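How to Keep Baking Soda and Washing Soda Apart in Your Kitchen
By Usa Srisuk
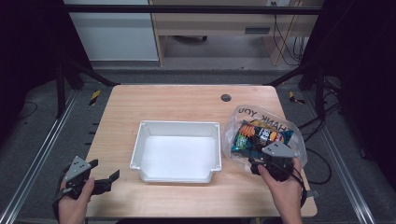 Reading time: 2 minutes

Baking soda and washing soda are both compounds of sodium, and both are white powders. Because of this many people mix them up. Baking soda is sodium bicarbonate. It is mild and you can eat it in small amounts. Washing soda is sodium carbonate, and it is much stronger. It must never go in food.

Keep the two on different shelves and write the full name on each jar, also on the lid. I write with a paint marker, as the ink of a normal pen goes away after some months.

For a burnt pot, cover the bottom with water, add two spoons of baking soda and let it boil for ten minutes. Leave it to cool before you scrub. Do not use this on aluminum -- the metal will become dark. For aluminum I take lemon juice and water.

For greasy oven racks, washing soda is better. Put 20 grams in each liter of hot water and let the racks lie in it overnight. Wear gloves, for it dries the skin very badly. My neighbor Dennis Nuttall did it once without gloves and his hands were red for two days.

If your baking soda is old, you can test it. Drop a little vinegar on half a spoon of it. When it is still good, it makes many bubbles at once. When the bubbles are few, keep it for cleaning the sink. I bought a box of 700 grams in April and it still works very well.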